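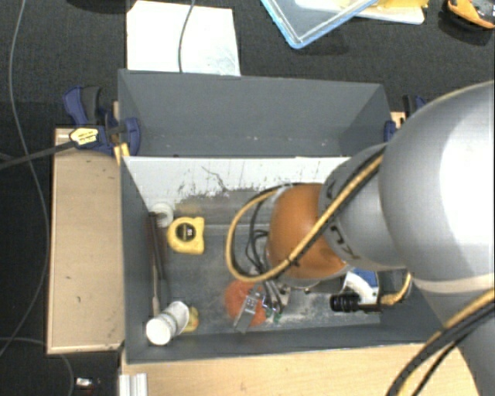

**Do I need to take my new Hedmont to a jeweler to get the bracelet sized?**

Most people can do it at the kitchen table with the pin tool in the box, a soft cloth and some patience. If you have never pushed a pin out of anything, read the whole section before you pick up the tool.

## Section 2: Sizing and setting the Hedmont 1042

This section covers the steel bracelet version. The leather strap version (the Siriwardena strap, sold separately) has holes in it and you already know how those work.

The card in the box says sizing takes "moments." I have never seen it take moments. Allow 30 minutes for the first try, and do it at a table where a dropped pin won't roll into a floor vent.

### 2.1 Work out how many links to remove

1. Put the watch on and close the clasp.
2. Let your arm hang for a minute. Wrists change size through the day, so try this in the evening as well as the morning.
3. Pinch the slack together on the underside of your wrist until the fit feels right. The links that fold out of line are the ones to remove.
4. If you can't decide between two sizes, go with the looser one. The clasp has three small adjustment holes on the side that will take up the difference.

**Note:** You may have read that you should be able to slide one finger under the clasp. Whose finger? Go by comfort. If the watch head slides around to the side of your wrist when you walk, it's too loose. If it leaves marks, it's too tight.

### 2.2 Remove the links

1. Lay the bracelet on its side on the cloth, with the arrows on the inside of the links pointing down.
2. Set the tip of the pin tool against the end of the pin. Check that it's straight.
3. Turn the handle slowly. The pin should start to move after a firm quarter turn.
4. When the pin sticks out on the far side, pull it free with small pliers. Put it in a cup, along with any link you take off.
5. Repeat on the other side of the clasp. Take the same number of links from each side where you can. With an odd number, take the extra one from the 6 o'clock side.

**Caution:** If the pin doesn't move, stop and look at the arrows again. Forcing a pin the wrong way bends it, and after that it really is a job for a jeweler.

**Caution:** Only links with arrows come out. The others are pressed together at the factory, whatever the man in the video says.

### 2.3 Close the bracelet

1. Line up the two open ends.
2. Push the pin in *against* the direction of the arrows, split end last.
3. Press it in as far as it will go by hand, then tap it flush with the plastic end of the tool.
4. Run a fingernail over both sides. You shouldn't feel the pin at all.
5. Hold the bracelet over the cloth and give it a good tug – better to find a bad pin now than over a parking lot.

Keep the spare links. Replacement pins are part number 355 and come in a pack from Drornska. The pack sold online as "universal" is a hair thinner than ours. It goes in easily, and it comes out just as easily.

### 2.4 Set the time and date

1. Unscrew the crown by turning it toward you until it springs out.
2. Wind it away from you 30 turns. The movement does wind itself on the wrist, but a watch straight from the box has nothing stored up, and shaking it is a poor way to fix that.
3. Pull the crown to the first click and set the date to *yesterday*.
4. Pull to the second click and move the hands forward until the date changes. You are now at midnight. Keep going to the right time, past noon if it's afternoon.
5. Push the crown in, press down lightly and screw it closed.

**Caution:** Don't use the quick date setting between 9 p.m. and 3 a.m. on the dial. The date gears are already engaged during those hours and the teeth are small.

**Note:** The date wheel has 31 numbers and no idea what month it is. You'll have to move it on by hand after November and the other short months. The sales page calls this a "smart calendar." I've asked for that to be changed.

### 2.5 Before you get it wet

The case back says 30 meters. Please don't take that as a depth you can swim to. The rating comes from a pressure test on a watch that's sitting still. In daily use it means rain and washing your hands. Take it off for the shower, the pool and the hot tub, and never pull the crown while the case is wet.

If you see fog under the glass that lasts more than an hour, leave the crown closed and send the watch in. Burying it in rice will get you a dusty bracelet.

### 2.6 Polishing cloths and sprays

A damp cotton cloth and a dry one are enough. The Mustau cleaning spray that some stores will offer you at the register does no harm to the steel, but I can't find anything it does that dish soap and water on the bracelet don't. Keep either one away from the crown.

Brushed surfaces should be wiped along the grain. Polishing paste on a brushed link leaves a shiny patch, and the only cure is to have the whole bracelet refinished.

*Section revised by Ibrahim Yusuf. Clasp adjustment is covered in Section 3.*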